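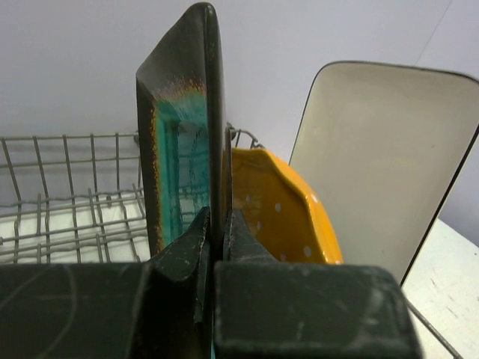 Wrist camera useful or not when teleoperating a dish rack task?

Posted by Hornville_lab, Apr 21, 2022

We are collecting demonstrations for loading and unloading a wire dish rack. One arm, parallel gripper with two plastic fingers, operator on a leader arm in the same room. The policy is trained on the wrist view plus one fixed view from the side. The crockery is a mixed lot: rectangular plates with a raised rim, a pierced yellow dish, a cream tray, all stood on edge at various angles.

The grasp is reliable. The operator pinches the plate with one finger on each face and the plate stays put. The trouble is placement. With a plate held upright, the wrist view loses a good part of what sits behind it, and the fingers take up the bottom of the picture. The operator watches the rack directly by eye and threads the plate between the tines without difficulty. The trained policy brings the plate to the right area, then comes down on top of a tine and stalls.

We have 200 demonstrations on one plate and have tried retraining with 400 across all the crockery. The larger set improved the grasp and left placement where it was. Would kinesthetic teaching (hand on the arm, gravity compensation on) give better data for the last few centimetres, or is this a camera problem? Moving the wrist camera means reprinting the bracket and recalibrating, so I would prefer to know first.

Leif Åberg

Camera problem first, operator problem second. I would not change the teaching method yet.

Your operator is using information that the policy never receives. If they look at the rack with their own eyes, they are solving the task with depth perception and a free choice of viewpoint, and the recording contains only the motion that resulted. Put a screen in front of the operator showing the same two camera feeds, and hang a curtain between them and the arm. Have them do 2 short sessions that way. If they also start landing on tines, the views are inadequate and more demonstrations of any sort will be wasted labour.

We did this at Utport with a cutlery tray. Our best operator went from near-perfect to hopeless behind the curtain, and we shifted the side camera the same afternoon. The fixed camera is the cheap one to move. Aim it along the slots so that the gap between neighbouring tines is visible during descent, and leave the wrist bracket alone until you have seen the result.

Once the views are sorted, look at how the demonstrations are performed. Skilled operators tend to go straight in with no hesitation, and the policy then has no example of what to do when it is 5 mm out. Ask for deliberate misalignments: approach off-centre, touch the tine lightly, back up, correct, go in. Trim the part where the error is being introduced, or the policy will learn that as well. Keep the corrections.

Kinesthetic teaching has its place, mainly for contact. You can feel the rim catch on the wire, which a leader arm without force feedback will not tell you. Against that, your hands and forearms end up in both views, and none of that is present at run time. The usual way around it is to record the joint trajectory by hand, replay it with no one near the arm and log the cameras during the replay. It works if the rack and the plate go back to exactly the same position every time. On a light wire rack they will not, unless you clamp it.

grukex_user

Which controller? On the Grukex the gravity comp drifts with a payload unless you enter the plate mass. Ours sagged every time we let go.

Ljungberg shop floor

Agree with the curtain test. One addition on glaze. Glossy crockery throws highlights off the rim and these move as the wrist turns. Our policy had latched on to a highlight as the edge of the part, and it failed whenever the overhead lights were switched off. Vary the lighting during collection, and check your exposure is locked – auto exposure against a white wall and a white counter will pump each time a dark plate enters the view.

Also check the timestamps between the leader arm and the cameras. We had a lag of 2 video frames, which was harmless in free space and ruinous at the rack.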